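July, notebook, kitchen bench

Afternoon, kettle on. Continuing the tissue question, which has now eaten more of my month than the shelf project and has a better chance of being finished.

For anyone reading this cold: the small kitchen has one table, and everything paper ends up on it. Boxes, soft packs, pocket packs, the plastic the pocket packs came wrapped in. The plan from the last entry was to give all of it one address on the table and see if people can live with that. I wrote "one address" as though I were founding a town.

Layout as of today: the green-topped box on the left, the leafy tissue pack up against it, then the shallow cardboard tray on the right for whatever is small. The tray is the old lid-or-base (we argued) of a Gretik carton. It's the right height. You can see into it from the chair, and a pocket pack will lean in the corner without sliding flat.

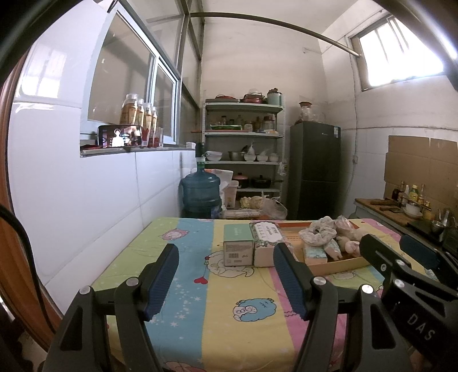 My objection to trays in general is that a tray is a written invitation. Put one down and people will feed it. The Dunne organizer we had before lasted until somebody left a battery in it, and after that it was the battery place. I still find batteries where it used to stand.

So the rule for the tray is tissues only, and the rule is written on a card, and the card is in the drawer, where it has been very effective at informing the spoons.

Notes on the cloth. It stays. I was outvoted on replacing it with the plain gray one from Pletemholm, and I've come around. The stripes are useful: I can say "move it onto the yellow" and everyone knows where I mean. The sheep are less useful, but they have a following. The drawback is creasing. It bunches when you drag a box across it, and then the box sits with one corner up like a dog listening to something. Lift the box, smooth the cloth, put the box back. I've written this in the notebook 3 times now, in increasingly large letters.

Stock arithmetic, for the reorder. The sheet says 1,000 pulls for the case and I get 900, counting what we used plus what's left in the cupboard. Either the sheet is optimistic or we have a leak. I suspect the leak is me, wiping down the kettle. Will order the same again and keep my mouth shut.

Tried standing the boxes against the wall side so the near half of the table is free for lunch. Good. You can get a plate and an elbow in. Two plates if the elbows are on speaking terms. Leaving it like that.

Tray contents are another matter.

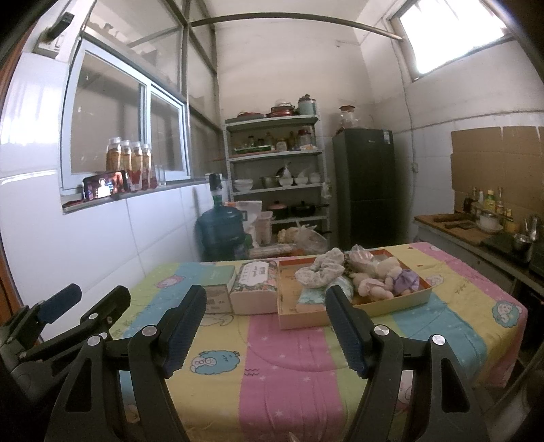

Gitico Workshop, Stores and Kitchen Group

Plush toys in the tray, two of them, one in purple. Also a fluffy off-white thing that I'm calling a scrunchie until its owner corrects me. I don't count any of this as a breach, as the card is still in the drawer and I can't prove anyone has read it. The toys also take up less room than I'd feared, and they're at the front, so I have to reach over them for a tissue. It feels like being waited on by a very small hotel.

Decision: tolerate the toys, keep the tray. If a battery turns up, we start over.

Rest of the room, quickly. The big blue water jug stays behind the table on the left with its pump on. I'd wanted it on the floor until I remembered who has to bend down to it. The white bag with the orange marks needs a home or an owner. The pink bin is fine where it is and I would like one entry in this book in which the bin is not discussed, so that's all on the bin.

To do:
Card out of the drawer and onto the wall above the table.
Tape the underside of the tray. The cardboard is going soft at one corner.
Smooth the cloth. LIFT THE BOX FIRST.
Ask about the bag.
Check whether the pocket packs come in a pack of 4, which would fit the tray if the toys breathe in.

Kettle boiled a while ago. Going to have the tea before it turns into another entry.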